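4. Setting up your first spoof front page

You've installed Hamosside and chosen a town for your paper to report from, so now for the best bit! This section takes you from a blank page to a finished lead story. We use the Banholm starter town throughout, but your own will work in just the same way.

Before you begin, open the Names drawer and check that your mayor, your vicar and your angry letter writer are filled in. The story builder draws on all three.

4.1 Writing the headline

1. Choose New Edition, then Front Page.
2. Type your headline in the top box. Keep it under 26 characters if you want the big type (you do want the big type).
3. Write it flat. "Man finds bus timetable moving" will get a bigger laugh than anything with an exclamation mark on the end.
4. Press Set.

Note: the headline box doesn't check spelling. Ask a friend to read it before you print 200 copies.

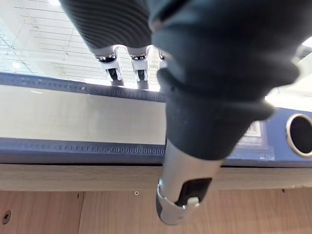

Can I change the name of the town after I've written the story?
Go to Town, then Rename, and every mention is swapped across the whole edition, including the letters page. Nicknames you typed by hand will stay as they were, so have a quick read through afterwards.

4.2 Adding the made-up expert

A lead story really comes alive with a quote from somebody who has studied the matter for far too long. Hamosside comes with 2 ready-made institutes, Cukthorpe and Matsuda, and you can add as many more as you like.

1. Click where the quote should go, usually after the second paragraph.
2. Pick an institute.
3. Give your expert a job title. The duller the better: Reader in Kerbs has served us wonderfully.
4. Type the quote. Start it sensibly and let it go wrong near the end.

Caution: don't use a real neighbour's name, even a cheerful one. The Names drawer holds 2723 surnames and you can shuffle them for hours.
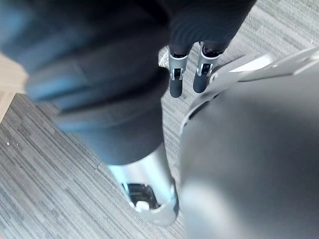 Fig. 2. Dark covering and silver joint.

4.3 Filling the side column

The side column is for tiny stories, and they're a joy to write! One sentence is plenty. Daichi Oshima, who wrote the sample edition, did his in a single sitting in August, and "Pond declines to comment" is still our favourite.

1. Choose Side Column, then Add Brief.
2. Type your sentence and press Set.
3. Drag the briefs up or down until the strangest one is last.

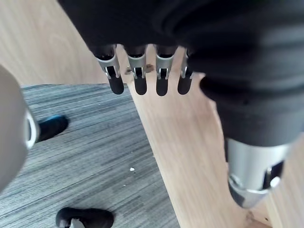 Fig. 3. Four fingers pointing downward.

Note: if a brief runs over two lines the weather box drops off the page. To bring it back, shorten the brief and press Set again.

The sample edition was edited by Masanobu Ichikawa. To open it, choose Help, then Samples.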